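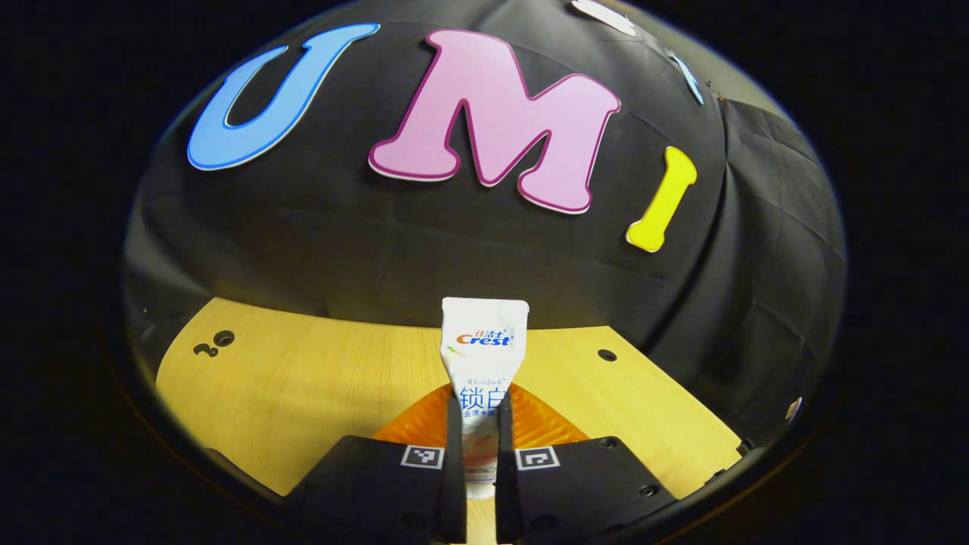 Eight weeks of rowing class, and my opinions on all of it

24/05/2018

So I finished the block! Eight weeks, two mornings a week, in the converted warehouse on Grunberg Street that I must have driven past a few hundred times while telling myself I would start exercising once work calmed down. Work did not calm down. I signed up anyway, mostly because my sister had a discount code for the place and it was going to expire.

The studio is called Hultero, and if you live on the east side of town you have probably seen the flyers. They do indoor rowing, kettlebells, a mobility class on the mats, and a thing called Engine Room that I have not been brave enough to try. I did the beginner rowing block, which they call Trultumance (I asked, it is the name of the owner's old boat, and no, I don't know what it means either). You book the whole block up front, you get the same coach all the way through, and you row with the same people. There were no surprises on the bill, which I appreciated after what happened with my last gym and the famous "annual maintenance fee."

I should say where I was starting from. I am 37. I played volleyball in high school, badly, and after that the most athletic thing I did on a regular basis was carry groceries up to a third-floor apartment. I had used a rowing machine exactly once, in a hotel, and I did it so wrong that a man came over from the treadmills to tell me to please watch my back.

The first class was humbling. Our coach, Edgardo Dela Peña, had us sit on the machines and not row. For most of the hour! We pushed with our legs and kept our arms straight, over and over, then we did the same thing with a little lean at the hips, and only in the last stretch did we get to bend our elbows. I was annoyed. I had bought new shorts for this. But by the second week I could feel what he was getting at — almost all the work is in your legs, and if you start yanking with your arms first you get tired in no time and go nowhere. He says "legs, body, arms" going out and "arms, body, legs" coming back, and I now hear it in my head when I'm brushing my teeth.

A few things I wish I had known before starting, in no special order.

Wear leggings or fitted shorts. My lovely new shorts were the loose kind and they got caught under the seat on the very first slide. Everyone heard it.

Eat something, but eat it early. I tried going in on an empty stomach and felt dizzy, and I tried a bagel in the car and felt much worse. What works for me is half a banana and some toast as soon as I get up, then water, then nothing.

The number on the side of the machine (the damper, one to ten) is not a difficulty level. I put mine on ten because I wanted to look like I meant it. Edgardo walked past and moved it down to four without saying a word. I moved it back up. He moved it back down. We did this for a good part of week one and he won.

Your hands will get sore. I got two blisters at the base of my fingers, and they were gone by week five or so once I quit strangling the handle. Someone suggested gloves and I bought a pair and hated them, so if anyone wants barely used gloves in a small, let me know.

Now for the numbers, because my brother-in-law asked and he won't let it go. In week one we did a timed piece and I managed 1,422 meters before the clock ran out. The same piece in the last class, same length of time, same machine (third from the door, I am superstitious about it now), and I was 449 meters further along. I looked at the screen twice. I'm not going to tell you I turned into a different person, because I still need a minute at the top of the stairs when I have the big laundry bag, but I was so pleased that I took the long way home just to sit in the car and be smug.

The other thing I want to talk about is the people, because I was dreading that part more than the rowing. I don't love group classes. I once left a dance fitness class by pretending to take a phone call. This was different, partly because you are all facing the same way and you're too out of breath to chat, and partly because it was a really nice bunch. I rowed next to Marites Catacutan for the whole block. She is a retired mail carrier with legs like tree trunks, and she beat me every single time, usually while humming. We've been going for coffee after class at the bakery across the road and we are both signed up for the next block, so now I can't quit without telling her to her face.

Complaints? I have a few. The parking is terrible. There are a handful of spaces out front and they are gone well before the early class, and then you are circling the block with your heart rate already up. The changing room has 2 showers for the whole place and one of them only does cold — really cold, I yelped. The music is very loud, and it is the same playlist every time, so there is one song from the spring of my junior year of college that I can never enjoy again. And the booking app logs you out constantly. I've told them all of this on the feedback form, so I'm not being sneaky by putting it here.

I also had a bit of a wobble in week four that I might as well own up to. I'd slept badly, my lower back was grumpy, and I sat in the car outside and seriously considered driving straight to the bakery. I did go in, and I told Edgardo about my back, and he had me do the mat work at the side and some very light rowing with no clock at all. I went to one of the mobility classes that week too, which was mostly lying on a foam roller and making noises. The next class I felt fine. If your back hurts for more than a few days please go see a real doctor and don't take advice from a woman who once rowed in jeans (the hotel again, don't ask).

A couple of you wrote after my last post to ask if you need to be fit to start. You don't. There was a man in our group who hadn't done any exercise since a knee operation, and a college kid who could do twenty pull-ups and was completely wiped out by the same warm-up as the rest of us. You each go at your own speed and the machine doesn't care. The only rule that Hultero seems strict about is being on time, and they do shut the door, as I found out in week six when I stood on the sidewalk with my water bottle, looking in through the glass at everyone else's warm-up.

Next up is the intermediate block, which starts after the break. There is more interval work and apparently a relay, which I'm already nervous about, because Marites wants us on the same team and she does not lose quietly. There's also an outdoor day on the water at Lumanlan at the end of it, in actual boats. I can swim, but I'd prefer not to have to. I've been watching videos of people falling out of rowing boats in the evenings and I need to stop doing that.

If anyone has done the Lumanlan day, please leave a comment and tell me what to wear on my feet. I have old sneakers, water shoes that are half a size too big, and a pair of neoprene booties my sister found in her garage, and I'd like to get it sorted before I buy a fourth thing.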